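Bring back the slow lunch

Thirty minutes. That's what my office gives us for lunch and by the time you've waited for the elevator and stood in line for the microwave it's more like 22. Then back to the desk with a fork still in your hand. I've done this for years. I am tired of it.

And I know, I know, plenty of people get less. My first job was at a warehouse for a company called Sundero and we had 15 minutes, standing up, next to the loading door. So this isn't me crying about a desk job. It's that somewhere along the way we all agreed that eating is a thing you get out of the way. A chore. Like clearing your inbox.

Look at what we buy. Bars. Shakes. The Golero place downstairs sells a "lunch cup" you can finish in one elevator ride, and people line up for it. I've lined up for it! Tastes like damp cereal. Gone before you notice you were hungry, and then at three o'clock you're at the vending machine wondering what happened. 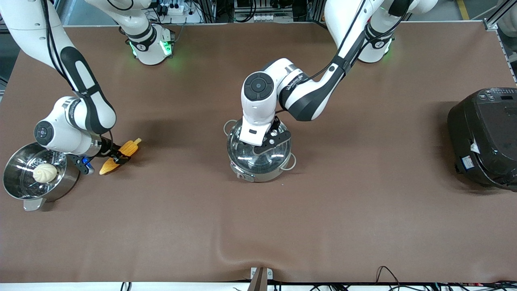

My own rule, since May, is one real lunch a week. Thursday. I leave the building, phone in the coat pocket, and I take the whole hour and make it up at the end of the day. My boss was fine with it, by the way. I spent two weeks working up the nerve to ask and it took her 10 seconds to say yes. What I eat is nothing fancy. Soup some weeks. Lately it's plain steamed stuff, a bun with the pleats on top like the one in the steamer basket there, and corn if they have it. You can't rush an ear of corn. You can't type with one either, both hands are busy and your chin is a mess, and for that reason alone I think it may be the perfect workday food.

People will say they don't have time. Some of them really don't, and thats a fight worth having with whoever writes the schedule. But a lot of us do have it and hand it back for free. We eat over the keyboard so we look busy. To who? The person at the next desk is doing the same thing for the same reason.

I'm not asking for two hours and a tablecloth. Just sit down. Chew. Talk to somebody about something that isn't the Tristus account. Or don't talk, stare out of the window, that's allowed too. My afternoons on Thursday are better than the other four and I'd bet money yours would be to.

Anyway. It's 12:40 and I've got a seat to go find.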